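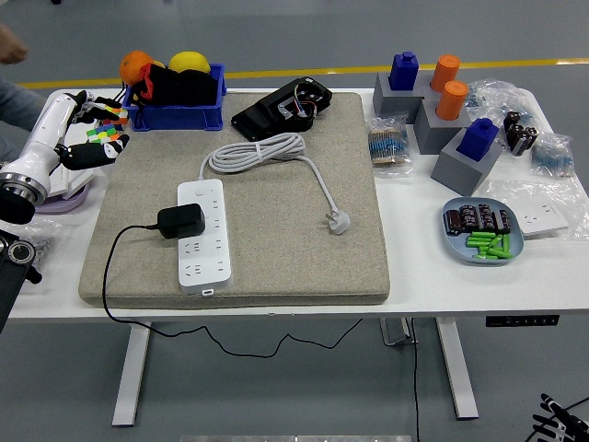 Can a machine do the boring jobs yet?

Ask people what they want a robot for and they give much the same answers they would have given a generation ago. Put the shopping away. Empty the dishwasher. At work, fill the trays, sort the returns, plug the thing in and see if it lights up. The jobs are dull and there are a great many of them, and plenty of firms now say their machines are nearly ready to take them on.

I spent a few days in October finding out what "nearly" means.

My first stop was Flinthorpe, where a small company called Gilier has rented half of a former carpet warehouse. It builds arms and hands and the software that drives them, and it sells the results, for now, mostly to other people who are trying to do the same thing. Kaan Kaplan runs the testing side. He used to manage the returns floor for a mail order business, and he talks about robots the way he must once have talked about agency staff.

"I don't care how it does it," he told me. "I care how many I have to do again afterwards."

Gilier's tests are built from ordinary things. Fruit is popular, as lemons and oranges are cheap, roll when knocked and show a bruise if squeezed too hard. A Rubik's cube is good for grip, and the stickers let a camera work out which way round it is. Power strips and plugs come up again and again, and so do small electronic parts, loose or in clear bags. The shop-floor customers want the parts. The household customers, when there are any, will want the plugs.

Kaplan's standard shift is 400 attempts at picking up one item and putting it where it belongs. On the run he showed me, with rigid objects and good light, the machine managed 368. That is 92 per cent, and a few years ago it would have been worth a press release. He was not especially pleased with it. A person doing the same work would drop one now and then and pick it up again without thinking. The 32 failures each had to be looked at by somebody, and a few of them had stopped the arm altogether.

Speed is the other half of it. The longest single pick I watched took 35 seconds, most of it spent hovering. The shortest was quick enough that I missed it while writing something down.

Rigid things are the easy end. A block or a cylinder has the same shape every time, and if the hand closes in the right place the thing comes up. Bags are another matter. A clear plastic bag of resistors shines in one spot and vanishes in another, and it changes shape as soon as a finger touches it. People get round this by pinching a corner and feeling whether it has come up. Most robot hands still have very little feeling in them. The better ones have sensors in the fingertips, and these wear out.

Cable is worse still. Kaplan says that if he could have one problem solved by the morning it would be cable. A power lead has a stiff end and a floppy middle, it remembers how it was coiled, and it catches on whatever is nearby. Getting the plug off the table is fine. Turning it to face the right way while the lead pulls against you, then pushing it into a socket with the proper amount of force, is several jobs stuck together, and each one can go wrong. Children learn it by about the time they start school.

Cloth sits somewhere between the two. There has been real progress on folding, and Mavolum, a rival firm that rents out towel-folding machines to laundries, has customers who pay every month and renew. I visited one of the laundries. The machine folds towels of two sizes, slowly, through the night, and in the morning the staff put right the ones it has made a mess of. The manager was happy with it. She had not been able to fill the night shift anyway, and she would not let it near fitted sheets.

That laundry is a fair picture of where things stand. Where the job is narrow, the objects are known and somebody is on hand to sort out the mistakes, a machine can earn its keep. Warehouses have been getting there for years. Kitting, which means putting the right parts in the right tray for somebody else to assemble, looks likely to follow soon. Gilier has one kitting customer on trial and hopes for another by spring.

The home is harder, and for reasons that have little to do with cleverness. A factory can paint a line on the floor and ask people to stay behind it. It can fix the height of the table and buy the same bins for every station. My kitchen has a drawer that only opens if you lift it, a cat, and a worktop that looks different every evening. A machine that gets 92 out of every hundred things right would break a good many of my mugs.

Then there is the matter of who is really doing the work. A lot of what is shown in videos is done by a person at a distance, steering the arms with a headset or a pair of handles. The firms are mostly open about this if you ask. They need the recordings to teach the software, and there is a decent case for selling the service that way too. Châu, a start-up that wants to put arms in the kitchens of care homes, plans to have a human operator step in whenever the software is unsure. It would not tell me how often that happens at present.

I asked Kaplan whether he would have one at home. He thought about it for longer than I expected.

"For the dishwasher, yes," he said. "If I could load it and it could empty it. Plates and mugs, no glasses. And I'd want to be in the house."

He reckoned loading was several years behind emptying, as everything arrives dirty, wet and in a heap. Then he went back to his spreadsheet. There were 32 failures to go through before the next run at four o'clock, and he wanted to start with the ones where the arm had stopped.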